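Print this page | E-mail this page

About Halonen

Halonen supplies cups, canned drinks and table service items to offices, meeting rooms and small event spaces. We started as a one-van delivery route in Niveneck and we still run that route. Today we keep 113 customers stocked, most of them within a short drive of our warehouse on the old Bunell rail lot.

Our customers are mainly places where people drink something while doing something else. Law offices, clinics, two print shops, a dance studio, a union hall. They don't have a cafeteria, and they don't want one. They want cups that don't leak, drinks that people will finish, and somebody to call when the closet is empty.

What we carry

We carry paper cups in 3 sizes, in plain and colored stock. The colored cups began as a request from a daycare office that wanted to tell staff cups from visitor cups. Other customers picked up the idea and it is now a large part of what we sell. Some use one color per floor. Some use one color for hot drinks and another for cold. A few just like having something on the table that isn't white.

On the drinks side we carry 56 kinds of canned soda, sparkling water and iced tea. The list changes each April. Cans that sat on customers' shelves for most of the year come off, and we bring in replacements from the requests people have written on their order sheets. If you write on the sheet, we read it.

We don't sell bottled soda. Cans stack better, they chill faster, and one can fills two of our small cups with a little left over. For a long meeting that works out better than a big bottle that has gone flat by the second hour.

How we set a table

Delivery customers can ask us to set up as well as drop off. We call this table service and it is priced by the room. Our crew wipes the table down, sets out the cups and leaves the cans in the fridge or on the table as you prefer. Cups go out open side up with space between them, so a person can pour into one without knocking the next. We leave the front of the table clear for papers and laptops.

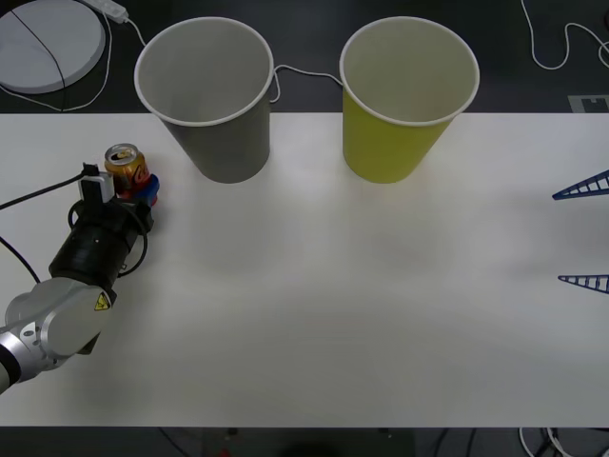 Pouring is up to you, although for receptions we can send someone who will do it. Hold the can low over the rim and pour down the side of the cup. Our small cups are best filled to a finger's width below the rim. Fill them higher and they get hard to carry -- the sides give a little when you squeeze.

After the event we come back for the empties. Cans go in one bag and cups in another. Please tip leftover soda into a sink before we arrive if you can. It saves us a sticky van, and it saves you the spill charge, which we do not enjoy adding to a bill.

The Tinus line

Tinus is our own line of cups. We started it after our previous supplier dropped the small size without much warning. Tinus cups have a rolled rim and slightly tapered sides so they nest, and they come packed 300 to a carton. The carton is sized to fit under a standard sink. Colors can be mixed within a carton if you order ahead, but not on same-day orders.

We will send a sleeve of Tinus cups to any business in our delivery area that wants to try them. Tell us what you plan to serve in them and we will pick the size.

Where we work

The warehouse and office are in Bunell, and the original Niveneck route runs out of the same building. We do not ship by mail. We tried it for one season and too many cartons came in crushed -- paper cups do not travel well under somebody else's boxes.

There is a counter at the front of the warehouse for walk-in orders. You can buy single sleeves and loose cans there at the same price as delivered stock, without the delivery fee. Parking is on the side by the loading door. Please don't block the door itself, even for a minute.

New customers

To open an account, call or stop by the counter. We ask for a street address, a contact for deliveries and a rough idea of how many people use the room. There is no contract and no minimum after the first order. If you want to pause for the summer, tell us and we will hold your place on the route.

Page last updated 2026-06-04

This website uses cookies to remember your preferences. By continuing to browse you agree to our use of cookies. Accept | Learn more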